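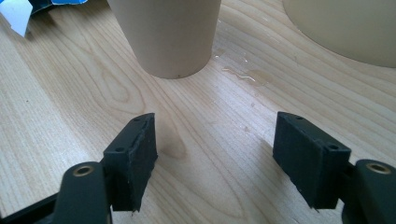 **Janholm** is a small city on the Furov River, best known for its tech district, Zellside. Population 949 at the first count, far larger now. City status came after the merger with Hsieh, the mill town on the opposite bank.

## Economy

Milling and boat repair until the rail yard closed. The city then bought the yard, ran fiber under it and leased the sheds to software and sensor firms - rents were kept low for the first 10 years. Zellside now has some 800 jobs, mostly in mapping, water testing and medical software. Retail is weaker, esp. on the Hsieh side, where the main street lost it's department store.

## Government

Mayor and council, elected every November in odd years. Hsieh keeps 2 reserved seats under the merger terms. Attempts to drop them have failed.

## Transportation

Commuter rail to Zellside station, buses elsewhere. One road bridge over the Furov. A second, for bikes and foot traffic, has been aproved but not funded.

## See also

- Hsieh mill district
- Furov River

*Last edited 30 Oct 2026*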